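I Have Watched 25 Episodes of a Daytime Talk Show and I Have Thoughts

14 comments | Share

So my sister-in-law got me hooked on Fliturwood Mornings, and I need to talk about it somewhere, and my husband has asked me (nicely!) to stop talking about it at dinner.

If you haven't seen it, it's four people on a curved couch arguing for an hour, with a cooking bit jammed in near the end. Local channel, mid-morning, very purple set. I started recording it in January when I was stuck at home with my back, meaning to watch one. I'm at 25 now. My back is fine.

The reason I stayed is Ruby-Lee Lowther. She sits at the far left, she used to do traffic reports, and she cannot hide a single feeling on her face. When a guest says something silly she doesn't even interrupt, she just looks down at her mug for a really long time. My whole group chat uses "mug look" as a verb now. Harish Sachdeva, at the other end, is the opposite, all smooth and pleasant, and for the first week I thought he was kind of a placeholder. Then came the parking episode.

I don't know if I can do the parking episode justice. The topic was whether you can save a street spot with a lawn chair after you've shoveled it out. That's it! That was the whole segment! And Harish, who had been agreeing with everyone for five straight shows, put down his cards and said he had once moved a stranger's chair and he would do it again. Ruby-Lee turned her entire body around to look at him. They ran right over the break. You could hear somebody off set trying to wrap them up, and Harish just kept going on about public streets and who pays for them. I was yelling at my TV with a heating pad on.

(For the record, the chair counts. If you shoveled it, it's yours until dark. I will not be taking questions.)

What I like is that they really do seem to disagree. I grew up with my mom's shows on in the background, and the fights on those always felt like they'd been rehearsed in the hallway. On this one people lose their place, or somebody makes a point so badly that the person on the other side has to help them finish it. Last week they did a segment on whether adult kids should pay rent at home, and Ruby-Lee changed her mind halfway through, live, and got kind of teary about it, and then they had to go straight to a lady making dumplings. 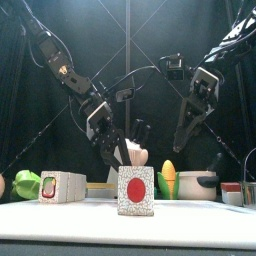 My big complaint is the guests, and I say this with love. The show is so good when it's the four of them and so wobbly when anyone else sits down. There was an author named Kazlauskienė who'd written what sounded like a terrific book about ferry kitchens, and she got maybe three sentences in before they started on their own seasickness stories. The poor woman was waiting for an opening the whole time like that gripper hanging over the white cube, pointed right at the thing and not there yet. I ordered the book out of guilt. I'm on page 200 and it's great, so at least one of us got something out of the interview.

My other complaint is the music. They have a house band called Moken (two guys and a keyboard) and they play people in and out of every break, which is fine, except they also play under the serious parts. Somebody will be talking about losing a job and there's this soft little plinking going on. Please let the sad parts be sad, guys.

I looked up the fan page, obviously. It has 1144 members and I'd say 400 of them are there only to be mad about the couch. Apparently there was an old couch. It was green and came from a furniture place called Pukow, and when it got replaced with the curved one people wrote in. I've seen one grainy clip and I have to admit the green one was better. Everyone sat closer together and you could see who was leaning away from who.

Anyway, I'm told Ruby-Lee is off next week and they're rotating in fill-ins, which I'm nervous about. Her chair is the whole left side of the show! If you watch it too, tell me in the comments where you stand on the lawn chair thing, and please don't spoil the one with the wedding caterer, I've still got it saved for tonight.

Share this post | 14 comments

Last updated: January

Contact | Copyright, all posts by the author | Back to top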